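The Drawer, Emptied Out

My grandmother kept her cutlery in a jar that had once held pickled peppers, and for as long as I knew her she never owned a drawer divider. I thought of that jar the whole way up the stairs to the kitchen Gergely Pap shares with his in-laws, in the old quarter of Plavberg, where a drawer has only ever been a place for string, batteries and the instructions to things long since broken. The forks and spoons live out in the open, as he believes they should, and once a week the lot of them get tipped onto the table and sorted through.
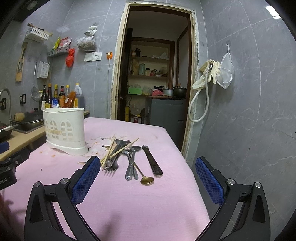 Gergely grew up over his aunt's lunch counter in Jukarbridge, which served 73 people on a good day, and he learned early that a spoon you have to hunt for is a spoon you end up not using. He likes a holder that stands upright and has openings in the side so the air can get in. He likes a cloth you can wipe. He is fussy about chopsticks (wood only, never lacquered, and stood on end so they don't roll away under the stove, where he once found 18 of them during a move!) and quite relaxed about whether the spoons match, a subject on which my own family has been known to raise its voice.
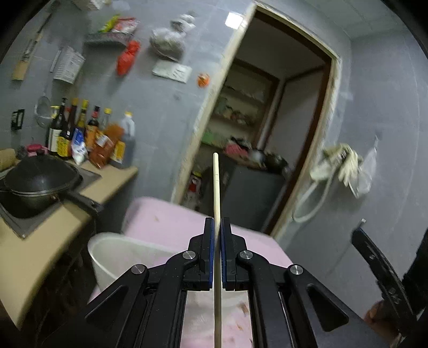

Page 73

The bottles are another matter. They stand along the back of the counter, shoulder to shoulder, with the big jug of dark sauce among them, and he reaches for them by the color of the cap more often than by the label. The wok lives on the stove with its lid on. The strainer hangs on the wall, and I have never heard of anyone in that household asking where it was.

I went home and pulled out my own drawer, which took a bit of tugging, and found two peelers, a melon baller and a key I still can't place. The peelers are in a jar now. The key has gone back in the drawer.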